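Pinça cara, pinça barata: a minha opinião depois de 12 garras

Vou logo dizendo, que é para quem está com pressa: acho que a gente gasta dinheiro demais em garra e pensamento de menos em dedo. Passei boa parte do ano trocando pinça em braço pequeno, foram 12 modelos no total, e a conversa que mais me cansa é a do "qual é a mais forte". Força! Para pegar comida de brinquedo!

Claro que força tem sua hora. Se você vai levantar peça de metal, esqueça este texto. Mas quem trabalha com manipulação em bancada doméstica, aquelas tarefas de pôr coisa na panela, tirar coisa da panela, guardar no armário, quase nunca perde a pegada por falta de aperto. Perde porque o dedo é grosso e bate na borda, porque a ponta é lisa, porque a carcaça da garra tapa a visão da câmera bem na hora que interessa.

A Mitero de dois dedos, por exemplo. É feia, quadradona, e eu defendo até o fim. A Stutach, que custa bem mais, fecha com uma suavidade linda (fiquei bobo na primeira vez, confesso) e vem com um controlador que mostra a corrente do motor em tempo real. Só que o corpo dela é largo em cima, e panela é um buraco. Descer reto num buraco com uma coisa larga é pedir encrenca.

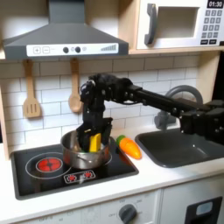

E tem a questão do ângulo, que catálogo nenhum mostra direito. Com o cotovelo alto e o último trecho do braço na vertical, quase qualquer pinça parece boa. Incline um pouco o punho e a história muda: a peça gira entre os dedos, um canto encosta na parede da panela, e lá se vai a pegada. Por isso eu testo sempre com objeto chato, de lado reto. Objeto redondinho perdoa tudo e não ensina nada.

A Kiều Mạch, que mexe com isso há mais tempo do que eu, discorda de mim em metade do que escrevi. Para ela o problema está no controlador, e uma garra ruim com o Tillness bem ajustado ganha de uma garra boa mal ajustada. Pode ser. Passei uma tarde inteira mexendo nos ganhos e melhorou mesmo – mas melhorou igual nas duas pinças, e a diferença entre elas continuou lá, do mesmo tamanho.

Sobre câmera, sou mais radical. Câmera no punho é ótima até a garra entrar na panela, aí ela vê basicamente dedo. Prefiro uma lateral fixa, simples, e o dinheiro que sobra vai para pontas de reposição. A Đồng vende um jogo com 16 pontas de borracha em durezas diferentes, e foi a compra que mais mudou meus resultados, de longe. As mais macias seguram melhor, gastam depressa e soltam farelo em tudo. Eu uso assim mesmo.

Se alguém me desse 4000 reais amanhã para montar uma bancada, eu compraria duas garras simples, um monte de pontas e nenhuma Stutach. E deixaria uma panela em cima da mesa desde o primeiro dia de teste.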